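How we taught a robot arm to put balls in a tube

By Kalkidan Dinsa, Skostia shared workshop

Do you tidy your room? I do not like it very much. So when the children in our workshop asked what we should build this October, and one girl shouted "a tidying machine!", I agreed at once.

A whole room was too much for a first project. We chose a smaller job: picking up tennis balls and putting them in a tube. We named our robot Wullow.

What is a robot arm?

Put your own arm on the table and move it slowly. It bends at the shoulder, at the elbow and at the wrist. These places are called joints. A robot arm also has joints, and inside each joint there is a motor which turns it. At the end of your arm there is a hand with five fingers. At the end of Wullow there is a gripper with only 2 fingers. They cannot wave or tickle, but they can come together and hold something between them.

First we build it in the computer

Before we cut or screw anything, we make the whole job inside the computer. This is called a simulation. It is a little like a video game, but the rules are the rules of the real world: things fall down, balls roll away, and a hard push can knock over a tube.

In a simulation you can make as many mistakes as you want. On our first afternoon the children pushed the tube over again and again, and the only thing we had to do was press the button and start again. With a real tube I would be under the table all day with a torch.

The program that tells the arm what to do is called Hadgu. It is a list of small steps, and the children wrote it first on paper:

Move above the ball.
Open the fingers.
Go down.
Close the fingers.
Lift up, higher than the tube.
Move until the ball is over the hole.
Open the fingers.

When you read it, it looks easy. But the children forgot the lifting step the first time, so the arm went sideways with the ball and hit the tube in the middle. A robot does not guess what you mean. If the step is not in the list, it will not do it.

We also like to put on the table one thing that does not belong in the tube. The program must learn to leave it alone. In our simulation this thing is a green fruit, and the children still argue if it is a pear or an apple.
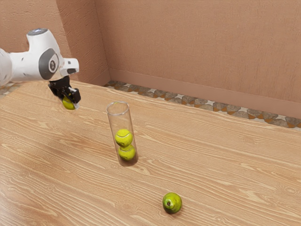
How does the robot know where the hole is?

Each place on the table has numbers, like the squares on a map. We give the robot the numbers for the middle of the tube, and it works out how much each joint must turn to get there.

You can try this at home with a friend. Close your eyes and let your friend guide your hand with words only: left, right, up, down, open, close. Use a soft ball and a big plastic cup. You will soon find out which words are missing from your list!

After the summer holiday we want to build the real Wullow on the long bench in Zokbridge, where our workshop has its second room. The children have already started to draw the base. It needs to be heavy - a light one would tip forward when the arm stretches out - and they want to paint it orange.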